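Clutik after a month: notes on a simulated fruit cell

I have been running the Clutik package from Conum since June, mostly in the evenings, on one workstation with a mid-range graphics card. It is sold as a simulator plus a set of ready-made cells. The cell I bought is called Hepburn: two arms, a table, a tray and a box of produce models. The base license was 800 dollars and the Hepburn add-on was another 52. Support is by email only.

Installation took most of a Thursday. The installer wants its own Python and will quietly put it ahead of yours on the path, so check that before you blame anything else. After that the cell loaded on the first try and the example script for picking into the tray ran without edits.

I mainly wanted to know whether the close-range views were good enough to train a grasp detector on. The overview render in any of these packages looks fine. The close view is where cheap textures fall apart.
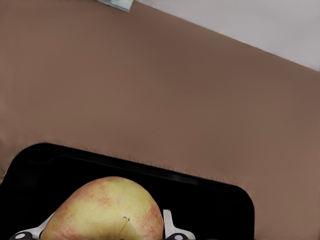
Texture quality on the produce set is better than I expected at this price. The Kevside pack I used last year had fruit with one flat color and a bit of noise on top, and my detector learned the noise. Clutik puts real variation on the skin. The pear has a red-orange blush over pale yellow, fine speckling, and a small dark nick near the right-hand finger that my blob filter kept flagging as a hole. I count that as a point in its favor. The black tray also gives a clean background for segmentation, maybe too clean, so I would randomize its color before trusting any score.

Contact is the weaker part. The default friction on the finger pads is high enough to forgive a bad grasp. I lowered it in the cell config and reran my own pick script for 1,317 attempts overnight, and the failures were far more useful than the ones I got with stock values. Write down the original number before you change it. The reset button restores the poses but leaves the material settings alone.

The two-arm side needs some explaining. Each arm has its own controller and its own clock, and the scheduler passes a token between them. With the stock settings only the arm holding the token moves. 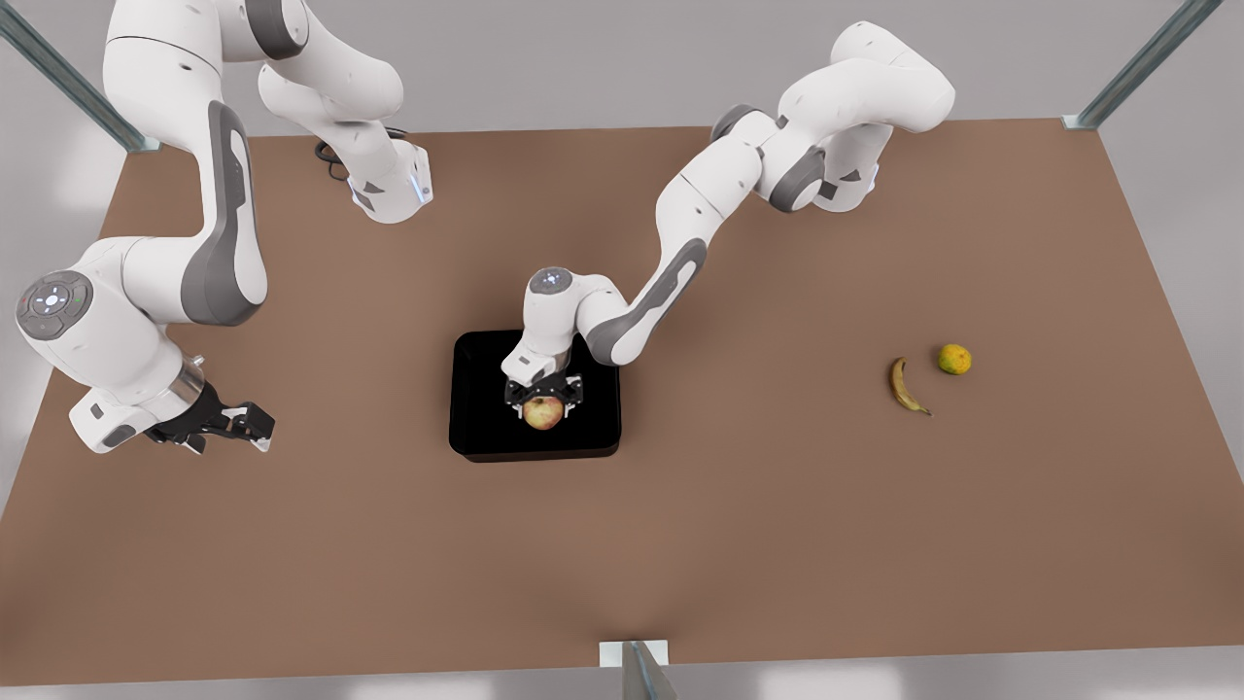
You can turn the token off and command both arms at once, but then collision checking between them is your problem. The checker that ships with the cell looks at arm against table and arm against tray, and that is all. Mostafa Naciri posted a patch on the user forum that adds arm against arm. It costs about 2 milliseconds per step on my machine, and I have left it in.

Other things I noted:

Left and right in the API are the robot's left and right. With a camera facing the robot they come out swapped on your screen. I lost an hour to this.

Logs are plain CSV with a sane header. Camera frames are written separately and matched by step number – fine until you pause a run, when the frame counter keeps going.

The manual covers the arms well and the produce set in half a page. Masses are listed, but there is no word on how the collision shapes were made.

I plan to keep the license through the next renewal. The open item is the friction model, and I have a ticket in with Conum on that. Their first answer was to update the graphics driver, which I did, with no change in the results.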